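首页 > 百科 > 食品与农产品 > 烘焙食品 > 全麦饼干

全麦饼干

分享 40 | 评论 4

全麦饼干是以全麦粉或含有较高比例小麦麸皮、胚芽的面粉为主要原料,加入油脂、糖、水和膨松剂,经调粉、辊压或辊印、成型、烘烤制成的低水分烘焙食品。广义的全麦饼干包括甜味和咸味两大类,甜味类中又有方形的格雷厄姆饼干、圆形的消化饼干以及做成动物或其他形状的小饼干。各地对“全麦”一词的标示要求不一,有的地区规定全麦粉在谷物原料中的最低比例,有的地区只要求在配料表中如实列出。 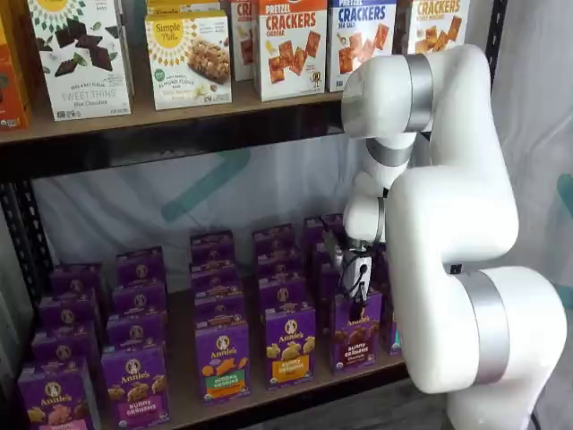
谷物食品条目组

名称

中文里“全麦饼干”是一个笼统的说法。英语国家按照配方和来历分别使用不同的名称。北美的“格雷厄姆饼干”得名于十九世纪提倡食用粗磨面粉的饮食主张,早期成品不加糖或只加很少的糖,口感干硬。后来的市售产品普遍加入蔗糖、蜂蜜或糖蜜,与最初的做法差别较大。英国的“消化饼干”名称来自当时对碳酸氢钠有助消化的看法,现在一般认为烘烤之后的饼干并不具有这种作用,名称则沿用下来。

中国大陆、香港和台湾的译名也有出入。“消化饼”在粤语地区较为通行,台湾多写作“消化饼干”或“全麦消化饼”,大陆商超的货架标签上两种写法都能见到。烘焙书中“消化饼干”常专指做芝士蛋糕饼底所用的那一种。

历史

粗粮烤制的薄饼在许多地区早已有之,多用于航海、行军和长途贩运。这类食品水分很低,不易霉变,食用时往往需要浸泡。小麦磨粉技术改进以后,精白面粉价格下降,含麸皮的面粉一度被视为次等原料。十九世纪上半叶,北美和欧洲先后出现主张恢复食用未经筛分面粉的言论,全麦饼干随之以健康食品的面目出现。

十九世纪后期,辊式成型机和连续烤炉陆续投入使用,饼干由手工作坊产品转为工厂产品。铁罐和蜡纸包装延长了保存时间,饼干开始以固定规格出售。二十世纪以后,纸盒内加衬袋的包装成为甜味饼干的常见形式,零售也由散称为主转向定量包装为主。

原料

面粉

全麦粉含有胚乳、麸皮和胚芽。麸皮颗粒会切断面筋网络,使面团的延展性下降,因此全麦饼干多采用低筋或中筋小麦,并控制麸皮的粒度。麸皮过粗时,成品表面易出现裂纹,咀嚼时有明显的砂砾感;磨得过细,吸水量又会上升,面团发黏,烘烤时间需要延长。胚芽中含有不饱和脂肪酸和脂肪酶,存放过久会产生哈喇味,部分厂家先对胚芽作热处理,再回添到面粉中。

油脂

油脂使饼干酥松,并影响面团的可塑性。传统配方使用黄油、猪油或起酥油,近年来以棕榈油、葵花籽油、菜籽油为主。液态油较难在面团中形成均匀的薄膜,用量相同时,成品偏硬,也较容易向表面渗出。

糖和糖浆

蔗糖提供甜味,也参与上色。蜂蜜、糖蜜、红糖带来深色和焦香气味,是格雷厄姆饼干风味的主要来源。糖的颗粒大小会影响饼干在烤炉中的摊开程度,粗粒糖溶解慢,摊开较小,口感较脆。

膨松剂

常用碳酸氢钠和碳酸氢铵。碳酸氢铵受热完全分解,不留咸涩味,适合水分很低的薄饼。碳酸氢钠用量偏高时,成品颜色发黄,带有碱味。

可可及其他辅料

巧克力口味的产品在面团中加入可可粉,相应减少面粉并略增油脂和糖。可可粉颜色较深,烘烤终点不能单凭颜色判断,工厂多以水分和中心温度控制。此外还有加入肉桂、燕麦、芝麻、亚麻籽的品种。

制作工艺

工厂生产的流程一般为配料、调粉、静置、成型、烘烤、冷却和包装。调粉时先将糖、油脂、水和膨松剂混合成乳状,再投入面粉,搅拌时间宜短,以免面筋过度形成。全麦面团吸水较慢,调好后需要静置,使麸皮充分吸水,否则辊压时容易断裂。

成型分为冲印、辊印和辊切三种。冲印适合韧性较大的面团,辊印适合油糖较多的酥性面团,动物形状的小饼干多用辊印,图案刻在模辊上,花纹深浅要与面团硬度配合。辊切兼有前两者的特点,设备占地小,废料较少,方形全麦饼干常用此法。饼坯表面的小孔称为针孔,用于排出水蒸气,避免起泡和底部凹陷。

隧道式烤炉分为数个温区。前段以底火为主,使饼坯膨胀定型;中段排除水分;后段上色。出炉的饼干温度高、质地软,须在输送带上冷却后再包装。冷却过急会使表层与内部水分分布不均,产生内应力,存放一段时间后自行开裂,行业内称为“暗裂”。

家庭制作

家庭烤箱同样可以制作全麦饼干。常见的做法是取全麦粉与低筋粉混合,共500克,加入切成小块的冷黄油,用手指搓成粗屑状,再加入红糖、少量盐、小苏打和蜂蜜水,揉成团后冷藏。冷藏后的面团擀薄,切块,用叉子扎孔,放入预热的烤箱。家用烤箱的热度不均,中途可将烤盘调转方向。烤好的饼干在网架上放凉以后才会变脆,趁热装罐会使整罐回软。

面团擀得厚薄不一时,边缘先焦而中间未干。初次制作可在面团两侧各放一根等厚的木条,擀面杖架在木条上滚动。剩余的边角料可以重新揉合,反复擀压的次数过多,成品会变硬。

营养

与精白面粉制成的饼干相比,全麦饼干的膳食纤维、镁、铁和部分B族维生素含量较高。两者的能量相差不大,原因在于饼干的能量有相当部分来自油脂和糖。一些标有“全麦”字样的产品,全麦粉在配料表中排在小麦粉和糖之后,实际含量不高。比较同类产品时,可查看配料表的排列次序和营养成分表中的纤维、糖两项。

全麦饼干含有麸质,不适合乳糜泻患者食用。部分品种含有乳制品、大豆磷脂或芝麻,包装上应标示过敏原。幼儿食用干硬的饼干时应坐好,并有成人在旁。

包装与贮存

饼干的含水量低,极易从空气中吸湿。吸湿后首先失去脆度,继而油脂氧化加快。内袋的作用是隔绝水汽和氧气,外盒主要承担保护和标示的功能。外盒受压变形而内袋完好时,饼干可能破碎,品质一般不受影响。内袋漏气则不易从外观察觉。 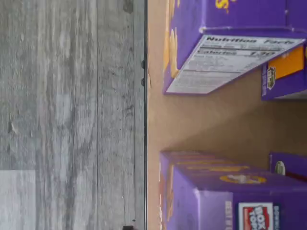 开封后的饼干应将袋口卷紧夹好,或移入带密封圈的罐中,放在阴凉处。不宜放入冰箱冷藏室,取出时表面容易凝结水汽。已经回软的饼干可以用低温烤箱重新烘干,香气会有所损失。不同口味的饼干不应混装,肉桂和薄荷一类的气味容易互相沾染。

仓储方面,纸箱应离墙离地码放,避免与洗涤用品、香料同库。以批发商Prinda的入库规定为例,甜味饼干的码放高度按外箱强度分级,最下层受压时间过长的货物须先行出库。该公司在Dremport的仓库于夏季加装了除湿设备,8月的退货中因受潮造成的比例有所下降。

地方品种

Jadiditz一带的全麦饼干以黑麦粉和全麦粉混合制成,呈长条形,中间压有一道浅痕,食用时沿痕掰开。当地习惯在饼干上涂一层酸味果酱,与热茶同食。面团中加入少量土豆泥,成品比一般全麦饼干厚,保存期也较短。旧时各家用自己的木模压花,现在市面上出售的多为机制,花纹已经统一。

Hwang饼店的芝麻全麦饼属于另一类型,圆形,薄而脆,表面密布芝麻,甜味来自麦芽糖。麦芽糖吸湿性强,这种饼干出炉后很快就要封装,雨季时每日产量会减少,最多做247包。

用途

除直接食用外,全麦饼干常用作糕点原料。碾碎后与融化的黄油拌匀,压入模具,即为免烤芝士蛋糕或柠檬挞的饼底。饼底松散通常是黄油不足或碎屑过粗所致,冷藏时间不够也会造成脱模时塌落。在北美,格雷厄姆饼干夹烤棉花糖和巧克力是常见的露营食品。英国和爱尔兰则习惯以消化饼干配奶酪,或在食用前短暂浸入茶中。

碎屑还可代替部分面包糠裹在炸物表面,颜色较深,油温应比平时略低。撒在酸奶和冰淇淋上时宜现吃现撒,放久便失去脆度。

质量评定

感官评定一般包括外形、色泽、断面、口感和气味。外形要求完整,花纹清晰,不起泡,不收缩。断面应有均匀的层次或细密的孔隙。全麦产品允许表面有可见的麸皮颗粒,颜色略有深浅也不作为缺陷。口感方面,酥性产品入口应松脆易化,韧性产品应有清脆的断裂声。理化项目包括水分、酸价和过氧化值,后两项反映油脂的新鲜程度。

参见

消化饼干;苏打饼干;燕麦饼干;动物饼干;小麦胚芽

本条目最后修订:23/6/15

评论 4 | 分享 40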